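Folding cell: right gripper won't let go after e-stop

skatham_dan
Second time in August. Two-arm folding cell, right gripper stays clamped after an e-stop. Arms hold, fingers don't open, and the cloth stays pinched until we cycle power. Fault code 33 on the wrist board. Pics from the cell, beige piece on the table in all of them. 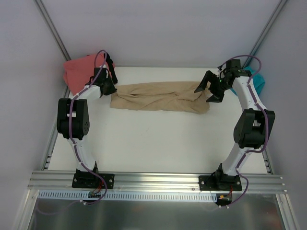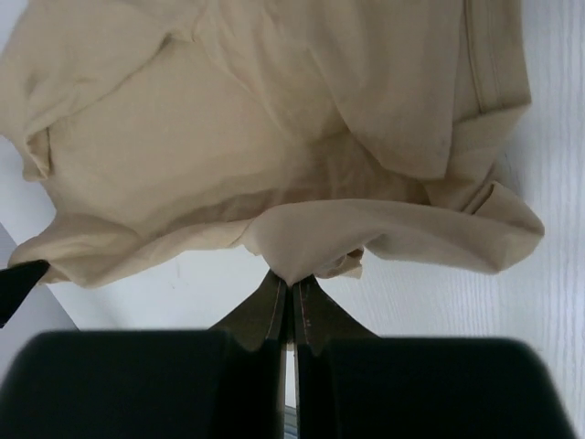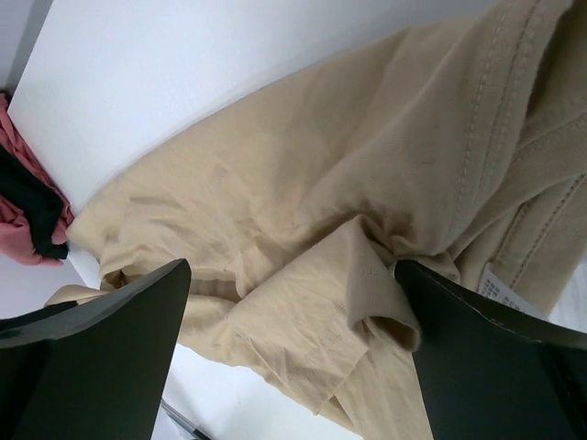
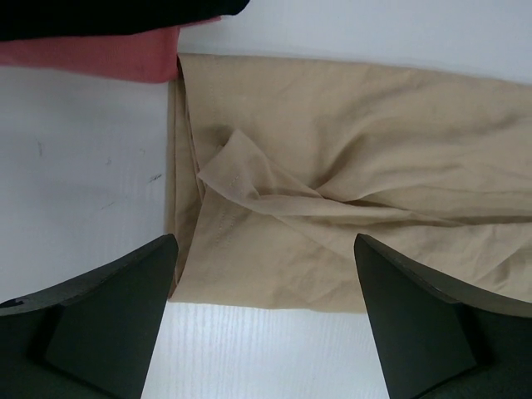 Staying clamped might be by design, but I had a finger near it last time and didn't enjoy that. Firmware is 2 versions behind.

boonchu_s
33 is overcurrent on ours. Check the connector at the base before you touch firmware.

e.negri
Disagree. Update first, we lost 13 hours chasing wires at Cernemau.

boonchu_s
And if it's a chafed cable, the update hides it until it gets worse. Lock it out and do a continuity test.

skatham_dan
Locked out now. Will meter it after lunch.

kilian_h
Whichever it is, keep your hands out until the power's off. Has it been written up?

skatham_dan
Yes, sent to Daranee this morning.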